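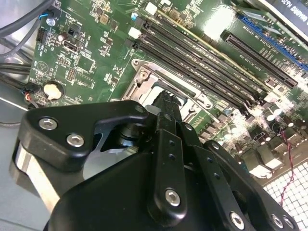 Visit report: Fesico demonstration day, Pilladthorpe

6 min read

Fesico sells a robot cell for taking apart and refitting desktop computers. The company opened its Pilladthorpe workshop to prospective customers in July, and I went along for a refurbishing business that handles office machines at the end of their leases. We have been looking at automation for the memory and processor steps for a while. These are my notes from the day, written up for anyone weighing the same purchase.

Getting there

The workshop is on an industrial estate on the east side of town, in a unit that used to be a print shop. Parking is at the back. The sign at the road still has the old name on it, so look for the blue roller door. Doors opened at 9 a.m. and the first session started at 9:30. There were 14 visitors in my group, mostly from repair shops and recyclers, with a couple of people from a school district that services its own computers.

We signed in, got a visitor badge and a wrist strap, and were asked to keep bags off the benches. Coffee was in the front office and stayed there.

What is being sold

The product is called Escobar. It comes as a cell on a steel base with one arm, a gripper, a camera at the wrist, a lighting bar, and a control cabinet that goes underneath. The software is made by Zanex and licensed by the year. Fesico does the installation, the first training visit, and the spare parts.

The basic package covers four jobs: removing and fitting memory modules, opening and closing the processor socket, unplugging a fixed set of cable connectors, and lifting out expansion cards. Each of these is sold as a "task pack," and you can leave out ones you don't want. Coin cell removal is a fifth pack, still in trial with two customers. Hard drives are not covered at all. Fesico's view is that drives are quick enough by hand and the cages vary too much.

The computers go in with the side panel off and the board left in the case. This was the main thing I wanted to see. Two other systems we looked at last year need the motherboard out on a tray, and by the time a person has done that, most of the labor has been spent.

The demonstration

The machine used for our session was an ordinary office workstation with a green board, a Quadro K620 graphics card, and four memory slots. The case had its cabling in place, which I was glad of. A stripped case would have told us very little.

The gripper is a linkage type with narrow black fingertips. It is bulkier than the brochure suggests. When it is over the socket there is a lot of hardware above the board, and clearance to the case wall and the cables is something you have to think about. The operator had a profile loaded for this case model that sets the approach angle for each job. On a case with no profile, you teach the approach by hand, and we were told to allow 20 minutes for a first attempt.

Memory removal went first. The arm opened the latches one at a time, then gripped the module by its ends and pulled. It did three modules cleanly. On the fourth it stopped before gripping and asked for a check on the screen. The operator looked at the camera view, accepted the position, and it carried on. Stops of this kind are logged, and you can set how cautious the software should be.

The processor socket was slower. The arm moves in, settles, moves again, and settles again. I would guess that a practiced technician would have finished and picked up a screwdriver for the next one. The lever came up without trouble and the frame was opened. Lifting the processor itself is done with a suction tip, and the tool change has to be done by hand on the basic model. An automatic changer is an extra.

We then asked to see connectors. The small fan plug came off well. One front panel lead took two tries. Fesico does not claim to handle every connector, and the list in the manual is short. If your machines have a lot of ribbon cables or odd clips, ask for the list before you travel.

Glare

Shiny parts under bright light are a known problem for this kind of work, and the camera view washed out in places during our session, mainly over the power components beside the socket. The lighting bar can be dimmed and tilted, and the operator did this twice. He also told us that direct daylight should be kept off the cell. Our own workshop has a row of windows on the south wall, so that would mean blinds or a different corner of the room.

The software

Zanex has kept the screens plain. You choose a case profile, tick the jobs, and press start. The log shows each job with a picture before and after, and you can export the whole thing as a spreadsheet. I liked the pictures. We get disputes with clients over missing parts, and a record of what was on the board when it reached the bench would be useful.

There were 74 case profiles in the library on the day. I checked our list of common models against it and most were there, although the small form factor machines were thin. New profiles are added every quarter. You can also send a machine to Pilladthorpe and have a profile made, for a fee that was not on the price sheet. I have asked for it in writing.

The license works without an internet connection for 14 days at a time. After that the cell has to check in. The recyclers in the group were not happy with this – a few of them run sites with no outside network at all – and Fesico said it would take the question back to Zanex.

Running costs

Fingertips are treated as a wear part. The service sheet gives 800 cases as the change interval, and the change is a two-screw job that we were allowed to try. It took me a couple of minutes with a hex key. The screws are small and one of them ended up on the floor, so I would want a magnetic mat under the arm.

The linkage joints need a wipe and a check for play once a month. There is no grease to add. The wrist camera has a cover that should be cleaned at the start of each shift with the cloth supplied.

The cell runs from a normal outlet. Compressed air is needed only for the suction tip, and a small bench compressor will do.

Noise and space

The arm is quiet. The suction pump is not, and talking next to it meant raising our voices. The base would fit where we now have two benches, but the guard door swings out and needs room in front. Measure with the door open.

What we did not see

There was no full shift run, and no machine with a large air cooler over the processor. I asked about coolers and was told they have to come off by hand first. For us this is a real limit, as the cooler is on nearly everything that comes in. We also did not see memory being fitted, only removed. Fitting was on the program but the session ran over, and the group was moved along to the price talk before lunch.

Where we are with it

For batches of the same model, with the coolers already off, I can see Escobar earning its place on the memory and card steps. For mixed pallets I would keep doing the work by hand for now. We have asked Fesico for a two-week trial with our own machines, including six of the small form factor cases, and a quote with and without the automatic tool changer. The trial cell is booked out until the fall.

The afternoon session repeats the morning one, so there is no need to stay for both. Lunch was sandwiches.

Related items

Choosing a bench mat for board work
Visit report: a regional recycling fair
Sorting used memory by speed and type
Lease returns: what to record on arrival
Suction tips compared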